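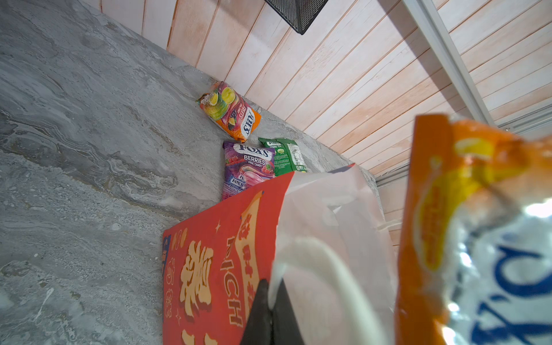 Subject: Re: [stullham-walkers] Sinen to Surdu by the lower path

> Has anyone walked the lower path since February? The map says 7 miles
> but my knees remember more. Also, is the 277 bus still running back
> from Surdu, or do we need to leave a car there?

Yes, we did it last month and it was lovely! Muddy past the weir (boots, please, I went in trainers and regretted it) but the new stile is in and the brambles have been cut right back.

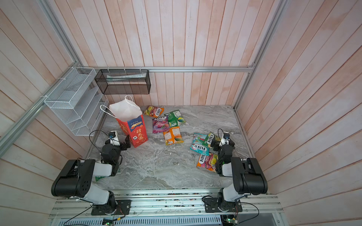
The 277 does still run, only it's every 30 minutes in the morning and hourly after lunch, so we nearly missed ours faffing over tea. I'd leave a car if you've got a spare one. The little car park by the chapel is free.

One more thing – if you stop at the Ollusance farm shop on the way round, get the cheese scones early, they'd sold out by eleven. And watch for the bull in the second field, he's on the other side of the fence but he does like to follow you along it.

I'm happy to go again if you want company, any morning suits me.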